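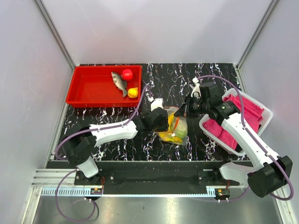 Marlene Dantas wrote in to say that since the arms came to her packing room she spends more of the shift setting things out than picking things up, and she wants to know how the rest of us lay out a bench so they don't stall. Her letter got more replies than anything since April. These are the tips that came up most, with a few from our own benches at Wuvadstead.

Give every kind of item its own container. A shallow tray with a low rim suits fruit and other small things. Cloth does better in a basket with some depth. Mixed heaps slow the arms down, and then somebody has to walk over and sort them.

Leave space in the tray. A person can wedge a lemon in beside three others. A gripper needs room for its fingers on both sides. We fill ours about half full and top it up more often.

Put clear bags in the middle, where both arms can get to them. Thin plastic crinkles and shines, and the grip point moves every time the bag settles. Set it down, let it stop shifting, then step back. Pavithra Annamalai presses the air out first and says she gets fewer stops that way.

Tuck in loose cloth. A corner hanging over the rim of a basket can catch on a passing link. Fold it under, or at least push it to the far side from the arm.

Watch your cables. Look at the loops before each start and move baskets out from under them. If a loop has worked its way toward the rail, stop and call the technician. Don't pull it clear while the power is on.

Wipe the top between batches. Use a damp cloth, then a dry one. Keep water and crumbs off the toothed rack at the front. A dry paintbrush gets into the teeth, with the power off.

Write down the stops. At Wuvadstead we logged 2,156 bags over the first stretch and had to step in on 159 of them. Most were bags set too close to a basket. Without the sheet we would have blamed the arms.

Rotate the jobs. Loading trays is lighter than packing but it is dull, and the person watching gets tired eyes. We swap every 2 hours. Junhao Du asked for a stool at the watching station, and the stool is now used by all three shifts.

Keep your hand skills up. When the arms are down, the orders still go out. We pack one batch a shift by hand so that new people learn how to put the heavy things at the bottom and the lettuce on top.

Questions about pay grades for loaders should go to your supervisor. Bench tips can be left in the box by the time clock.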